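FLORPORT, March 10, 2019 – Turkano will begin selling its lidded storage boxes and open sorting trays as a matched set this spring, the company said. The set is meant for classrooms, craft rooms and home workshops where small parts are taken out and put away several times a day.

Until now the boxes and trays have been sold separately. Each set holds two clear boxes and two shallow trays, and schools can order a carton of 20 sets.

"People buy a good box and then tip everything out on the table, and half of it ends up on the floor," said Natsumi Mizuno, product manager at Turkano. "We wanted the tray to be there from the start. You work out of the tray, and when you are done it goes back in the box and you close the lid."

The boxes are clear plastic with a ribbed lid, so the contents can be checked without opening it. A latch on the side keeps the lid shut.
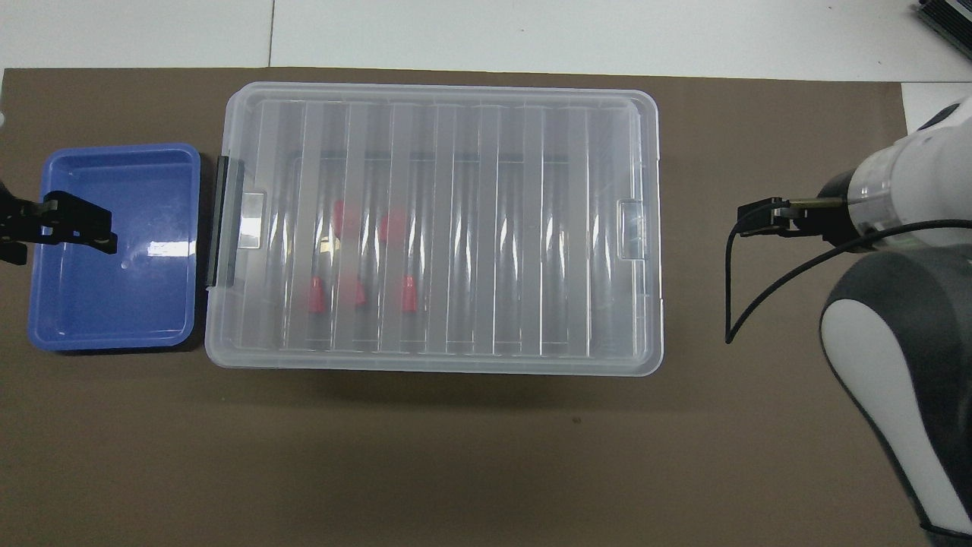

Turkano tried the set with teachers and hobby groups in Florport before settling on the final version. Othmane El-Sayed, who teaches a craft class at the Sugiyama Learning Center, used the boxes and trays for a full term.

"My tables get cleared for the next class, so cleanup has to be quick," El-Sayed said. "The students can see which box is theirs. I would still like a label slot on the end, and I have told them that."

Mizuno said a label slot is being looked at for a later version. The trays will come in blue at first. Other colors may follow in September, depending on orders.

The set will be sold through Brorkero stores and by direct order from Turkano. Orders placed before noon ship within 48 hours. Customers who already own the boxes can buy the trays alone – the size has not changed.

Replacement lids will stay in the catalog as a separate item.

Schools and clubs that want to see a set before ordering can ask for a loan set through the Turkano sales office in Florport.

Press contact: Haruto Ueda, Turkano, Florport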